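April – tephra notebook, Cludside cores

8:15 am. Started on the lower half of core 3. Sediment is stiffer than the top section, cut face came out clean after the second scrape. Dark band where the log says it should be, maybe a hair lower. Took it as one sample plus a bit either side, bagged separately. Do not merge these again!!

Sieving – stuck with the 40 micron mesh for everything. Ghizlane wanted to go coarser on the dark band to save time, but then we can't compare to the Emilico set. Slow going. Mesh clogs with organics, had to back-rinse every few minutes. Peroxide overnight next time, before sieving, write that on the door.

Under the scope: glass shards yes, quite a lot, mostly clear with stretched bubbles. A few brown blocky ones. Brown ones bother me. Either two eruptions close together or stuff washed in off the slope after. Can't tell from shape alone, need chemistry.

Counted 187 shards on the first slide before my eyes went. Second slide much thinner, probably my fault, I didnt shake the vial enough. Redo. 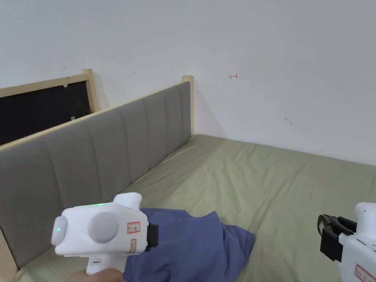
Picked the 50 best grains for the probe mount, clear and brown in separate rows. Map of the rows is taped inside the back cover. Epoxy mixed a bit rich, went yellow at the rim but the middle is fine. Polish tomorrow, go easy, last mount we ground straight through half the small ones.

Age question. The radiocarbon on the twig just under the band gives about 4000 years, before calibration. Fits the Mahrous ash if you squint. Doesn't fit Zuvach at all, which is what we wrote in the proposal. Hmm. Twig could be old wood, washed in from somewhere. Seeds would be better, there were a few in the sieve residue from the bag below. Check they didn't get rinsed down the sink.

Ghizlane Helmy's point, putting it here so I don't lose it: the settlement layer at the lake edge has gray grit in the floor plaster, and if that grit matches our dark band we have people there at or after the ashfall. After is easy – they could dig up ash any time. What we'd want is ash sitting on top of a floor, undisturbed. The trench drawings show a thin gray line in the north section, no one sampled it. Ask for the block they kept in cold storage.

4:30 pm. Looked at the plaster grit quickly. Mostly crushed limestone, some glass. Glass is clear, no brown that I saw, but its a tiny amount. Not going to get excited.

To do
– peroxide on bags 3b and 3c
– redo slide 2, shake properly
– polish mount, check depth often
– find seeds
– email about the north section block
– probe time: ask for a full day, half wasn't enough for the Emilico run, lost most of the morning on standards
– relabel the Cludside box, marker is rubbing off the lid

Sodium drifts on the small shards so use the wide beam where they're big enough. Same settings as before, see previous notebook near the end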